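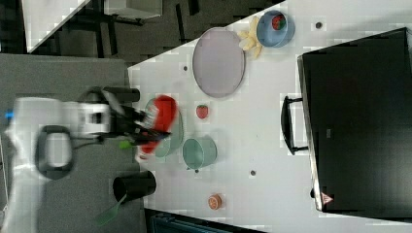 협동 구간의 속도 상한을 작업별로 따로 두면 현장에서 어느 값이 적용 중인지 알 수 없게 된다는 것이 Qusai Hamdan 위원의 첫 발언이었다. 같은 작업대에서 접시를 옮기는 동작과 그릇을 옮기는 동작에 서로 다른 상한을 적용한 결과, 운영자가 화면을 열어 보기 전에는 현재 설정을 확인할 방법이 없었다는 지적이다. Hamdan 위원은 구간 단위의 단일 상한을 원칙으로 하고, 예외는 서면 승인을 거치도록 할 것을 요청하였다.

# Stelard 탁상 조작 작업 안전기준 검토회의 회의록

- **일시:** 8월, 14:00 개회
- **장소:** Clelstead 회의실
- **의장:** Marlene Zacharias
- **안건:** 탁상 조작 작업 운영기준(안) 제3장 및 제5장 심의

## 1. 전차 회의록 확인

전차 회의록은 이의 없이 원안대로 승인되었다. 다만 제2장의 용어 가운데 "정지"와 "보호정지"가 혼용된 부분은 사무국이 일괄 정비하기로 하였다.

## 2. 제3장 속도 및 접근 기준

사무국은 Awad 작업장의 운전기록 1158건을 검토한 결과를 보고하였다. 이 중 속도 설정값이 기록지와 제어기에서 서로 다르게 남아 있던 건은 86건이었다. 불일치의 대부분은 교대 직후에 작성된 기록에서 확인되었다.

의장은 Hamdan 위원의 요청을 본 안건에 병합하여 심의할 것을 제안하였고, 위원 전원이 동의하였다. 토의 내용은 다음과 같다.

- 단일 상한을 적용할 경우 가벼운 물체를 다루는 작업의 처리 시간이 늘어난다는 의견이 있었다. 이에 대하여 사무국은 운영기준의 목적이 처리량 확보에 있지 아니함을 확인하였다.
- 팔이 움직이는 동안 작업자가 작업대 위의 물품을 재배치하는 행위는 현행 기준에 명시적 금지 조항이 없다. 위원들은 이를 금지 조항으로 신설하는 데 합의하였다.
- 물품이 떨어지거나 파지가 불완전한 경우, 작업자는 보호정지 상태를 확인한 후에만 손을 넣을 수 있다. 정지 확인은 표시등과 제어기 화면 두 가지로 한다.

**의결:** 제3장 제2조를 구간 단위 단일 상한으로 개정한다. 예외 승인은 안전담당자의 서명을 요하며, 승인서는 해당 작업대에 비치한다.

## 3. 제5장 작업대 배치 기준

Zacharias 의장은 배치 기준이 작업장마다 달리 해석되고 있음을 설명하였다. Kasirum 과제에서는 그릇, 접시, 컵 및 모형 식품을 한 작업에 최대 8점까지 배치하도록 하고 있으나, Awad에는 점수에 관한 규정이 없다.

Hamdan 위원은 점수 제한만으로는 충분하지 아니하며, 작업대 가장자리 밖으로 물품이 나오는 배치를 별도로 다루어야 한다고 발언하였다. 손잡이가 긴 조리도구는 팔의 이동 경로와 겹치기 쉬우므로 경로 점검 항목에 포함되어야 한다는 의견이었다. 이에 대하여 의장은 가장자리에 걸친 배치를 일률적으로 금지하면 일부 시험 항목을 수행할 수 없게 된다고 답하였다.

논의 끝에 다음과 같이 정리하였다.

1. 가장자리를 벗어나는 배치는 시험 계획서에 기재된 경우에 한하여 허용한다.
2. 작업대 주변의 가전기기는 문과 손잡이의 가동 범위를 포함하여 간섭 여부를 점검한다.
3. 경고 표지는 물품이나 장비로 가리지 아니한다.
4. 배치 변경 후 첫 동작은 저속으로 수행하고 그 결과를 기록한다.

제2호의 가동 범위 측정 방법은 합의에 이르지 못하여 차기 회의로 이월한다.

**의결:** 제1호, 제3호 및 제4호를 원안에 반영한다.

## 4. 기록 서식

현행 점검표는 작업 전 항목과 작업 후 항목이 한 면에 섞여 있어 누락이 잦다. 사무국이 제출한 개정 서식은 두 항목을 분리하고 속도 설정값 기입란을 상단에 둔다. Awad에서 시범 적용한 283매에 대한 집계표를 회람하였으며, 서식의 문구 일부를 수정하는 조건으로 채택하였다. 영문 서식의 병행 사용 여부는 각 작업장의 판단에 맡긴다.

## 5. 후속 조치

| 조치 사항 | 담당 | 기한 |
|---|---|---|
| 제3장 개정 조문 작성 | 사무국 | 차기 회의 전 |
| 가동 범위 측정 방법(안) 제출 | Qusai Hamdan | 차기 회의 |
| 개정 점검표 배포 | 사무국 | 8월 중 |
| Kasirum 과제 배치 규정과의 대조 | Marlene Zacharias | 차기 회의 |

## 6. 기타

보호정지 해제 권한을 교대 책임자에게까지 확대하는 방안이 제기되었으나, 의장은 제4장 심의 시 함께 다루기로 하고 토의를 종결하였다.

16:10 폐회.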